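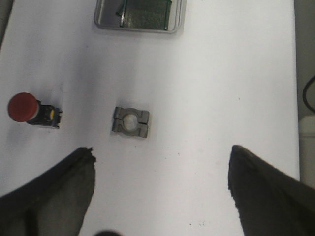 Introduction to Electrical Safety at Work
Unit 4: Stop controls and isolation
Tutor: Latrice Van Dusen

Last unit dealt with fuses and earthing. This one is about stopping equipment and keeping it stopped while people work on it. Read pages 1 to 12 of the Brustau workbook first.

Stopping and isolating

A stop control halts movement. It does not make a circuit safe to touch, as parts of the panel may still be live. Isolation means cutting off every supply, locking the switch and proving the circuit dead with a tester. Stored charge must also be allowed to drain.

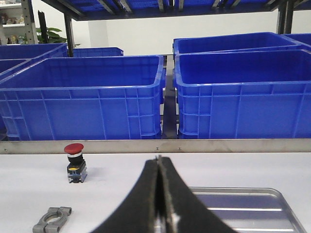
Fig. 1. Red mushroom-head emergency stop button.

Resetting a stop button must not restart the machine by itself. Starting should need a second, separate action. We will go over this with the Plikitz case, where a conveyor restarted on reset – the report is number 184 in the reading pack.
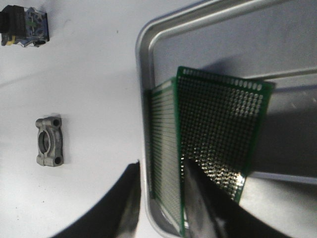

Fig. 2. Electrical component and perforated boards in a tray.

Record keeping

Each lock needs a tag with a name and the time it was fitted. Only the person named may remove it. At shift change the outgoing worker takes off their lock after the incoming worker has fitted theirs.
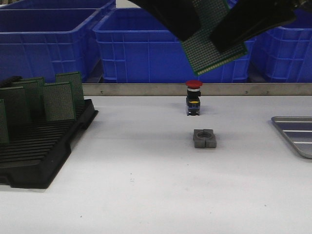 Fig. 3. Prototyping board with a grid of solder holes.

For next time

1. Write a one-page isolation plan for the pump room at Jatitz.
2. Explain why a tester is checked before and after use.

Hand in to Xiaoqing Jiang by July 16, 2024.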